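中古パソコンの再生工房に腕が一本増えるまで　Imbridgeのネリー・タイペさんに聞く

Imbridgeの作業場を訪ねたのは2月の午後で、入口のストーブの上ではやかんが鳴っていました。「どうぞどうぞ、寒かったでしょう」と迎えてくださったのが、解体と再生の工程を見ているネリー・タイペさんです。お茶をいただきながら、この秋から使っているというレンタルキット「Flerkora」の話をうかがいました。小型のアームとグリッパー、手首につける小さなカメラ、それに動作を教えるためのソフトがひと揃いになったもので、Zulholmという会社が月額で貸し出しています。

まずは、どうして借りようと思ったのかというところから。

「もともとは私の手首なんです」とタイペさんは笑います。「うちは古いデスクトップを年に4,000台ほど受け入れているんですけど、ふたを開けて、メモリを抜いて、CPUのレバーを起こして、という作業を一日じゅうやっていると、夕方には箸を持つのもつらくなってくる。それで、単純なところだけでも任せられないかしら、と同僚のカリム・ヤミンに相談したら、次の週にはもう見積もりを取っていて。あの人はそういうところが早いんですよ、私はまだ迷っていたのに」

届いた箱は3つ。作業台への固定から最初の動作確認まで、説明書どおりに進めれば一日で終わるとうたわれていますが、Imbridgeでは二日かかったそうです。一日目は台の高さが合わず、脚を切り直すところから始めたのだとか。

「説明書はとても丁寧です。丁寧なんですけど、台がまっすぐだという前提で書いてあるんですね。うちの台は私が入る前からある古いもので、端のほうが少し下がっている。サポートのマリベル・ニャウイさんに電話したら、水平の見方から一つずつ教えてくださって、あれは本当に助かりました。電話の向こうでも一緒に水準器をのぞいているみたいな感じで（笑）」

教え方についても聞いてみました。Flerkoraでは、人がアームを手で動かして見せ、それを何度か繰り返して覚えさせます。タイペさんは最初、これがいちばん不安だったといいます。

「機械に教えるなんて、プログラムの書ける人の仕事だと思っていましたから。でも実際には、新しく入った人に手を添えて『ここはこのくらいの力ね』と伝えるのとそう変わらないんです。ただ、人なら一度見て『ああ、メーカーが違うとここも違うんだな』と気づいてくれるところを、こちらは機種が変わるたびにもう一度見せてあげないといけない。いま安心して任せられるのは7機種です。もっと増やしたいんですけど、欲張ると品質が落ちるので、ひと月にひとつずつと決めています」

得意な作業と苦手な作業は、はっきり分かれるそうです。メモリの爪を開く、拡張カードのねじの位置まで行って待つ、といった場所の決まった動きは安定しています。一方で手を焼くのがケーブルです。

「配線は一台ずつ曲がり方が違うでしょう。前の持ち主さんが束ねていたり、ほこりで固まっていたり。ですから、ケーブルをよけるところまでは人がやります。それから光ですね。金属の部分に照明が当たると、カメラの絵が白く飛んでしまうんです。天井の蛍光灯を一本消して、横からやわらかく当てるようにしたら、ずいぶん落ち着きました。これは説明書には書いてなかったので、これから借りる方にはぜひお伝えしたいです」

CPUソケットのまわりは、今でも必ず人がそばについて見ています。ピンを一本曲げてしまえば、その基板は部品取りに回すしかなくなるからです。タイペさんは緊急停止のボタンを自分の左手のすぐ横に移しました。右利きの人はこの位置が楽なのだそうで、同じ台を使うヤミンさんは左利きのため、交代のたびにボタンを右へ動かしているといいます。マジックテープで留めてあるだけの、なかなか素朴な仕組みでした。

料金のことも遠慮なく聞いてしまいました。具体的な額は契約によるので書けませんが、「人をひとり雇うよりは安く、工具を買うよりはずっと高い」とのこと。最低の契約期間は3か月で、それを過ぎれば月ごとに見直せます。

「返そうかと思ったことも、あるにはあるんです。最初のひと月は、自分でやったほうが早い早いって、そればかり言っていました。今でも一台にかかる時間だけ比べたら、たぶん私のほうが早いですよ。でも私は夕方には疲れるし、隣で検品もしたいし、電話も取らなきゃいけない。そう考えると、ゆっくりでも同じ調子で動いてくれるのはありがたいんです。手首ですか？　おかげさまで、湿布の減り方がだいぶ遅くなりました」

不満はないのかと尋ねると、少し考えてから、指先の部品の値段を挙げてくれました。細い指は狭いところに入るぶん傷みやすく、予備を手元に置いておきたいのに、一組ずつでしか売ってもらえないそうです。もうひとつはソフトの画面の文字が小さいこと。これはニャウイさんを通じて伝えてあり、次の更新で大きさを選べるようになると返事をもらったといいます。

これから先は、ノートパソコンにも広げてみたいと考えているそうです。ねじが小さく、長さもまちまちで、今の指先では難しいかもしれないけれど、まずは裏ぶたの開け方がやさしい機種をひとつ選んで試すつもりだと、棚に積んだ候補の山を見せてくれました。

帰りぎわ、タイペさんは次の一台を作業台に載せながら、「よかったら春にもまたいらしてください、そのころにはもう少し機種も増えていますから」と声をかけてくださいました。
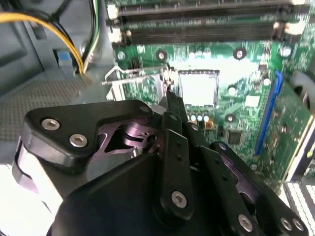
お言葉に甘えて、春にもう一度うかがうことにしています。Flerkoraの見学は平日の午後に受け付けているそうなので、自分の作業場にも合うかどうか気になる方は、よく扱う機種を一台持ってImbridgeに相談してみてください。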